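Why Does Wood Have a Grain?

Run your finger along a wooden table or a door at home. You will probably see lines in the wood. Some are straight and some are wavy. These lines are called the grain, and they were made while the tree was alive.

How a tree makes wood

A tree grows in two ways. It grows taller at the tips of its branches, and it grows wider all around its trunk. The widening happens in a very thin layer just under the bark, called the cambium. Each year the cambium adds a new layer of wood around the old one.

In spring, when there is plenty of water, the tree grows fast. This wood is usually paler and softer. Later in the summer growth slows down, and the wood is darker and harder. One pale band and one dark band together make one year's ring.

If you count the rings on a stump, you can find out how old the tree was. A stump with 34 rings came from a tree that was 34 years old, or a little older if the cut was made high up the trunk. Clémence Marchal, who looks after the tree room at the Nokura Nature Centre, has a slice from a very old cedar on her wall. It has 399 rings. She put a coloured pin in every 25th ring so that visitors don't lose their place.

From rings to lines

When a log is sawn straight across, you see the rings as circles. When it is sawn the long way into boards, the saw cuts through the rings from the side, and the circles become lines. A board cut from near the middle of the log often has straight lines. A board cut from closer to the outside can have big arches in it, like the top of a church window.
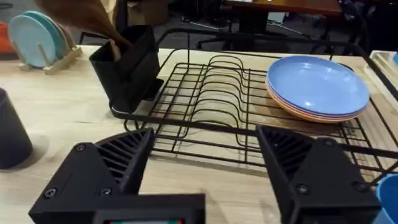
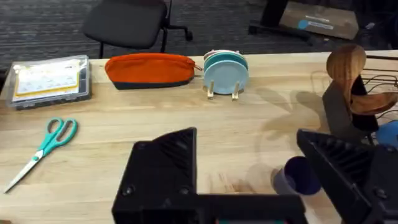
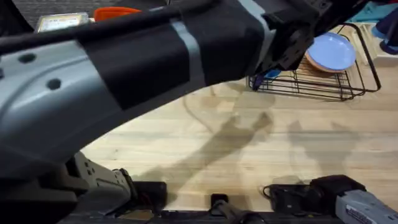 Light-coloured wooden tabletop.

Why isn't all wood the same colour?

Different trees put different things into their wood. Maple and birch are pale. Walnut is dark brown. Even inside one tree there can be two colours. The outer part, called sapwood, carries water up to the leaves and is usually lighter. The inner part, called heartwood, has stopped carrying water and is often darker.

Knots

A knot is the place where a branch joined the trunk. As the trunk grew wider, it grew around the bottom of the branch. That is why the grain bends around a knot — the new wood had to go past it.

Try it yourself

You will need a sheet of thin paper, a crayon with the wrapper peeled off, and a piece of rough, unpainted wood.

Lay the paper on the wood and hold it still.
Rub the side of the crayon gently over the paper.
Look for lines, arches and knots.

Write the name of the wood on your rubbing if you know it. Softwoods such as pine and fir often work well.

Words to know

Cambium: the thin layer under the bark where new wood is made.
Heartwood: the older wood in the middle of a trunk.
Sapwood: the younger wood that carries water.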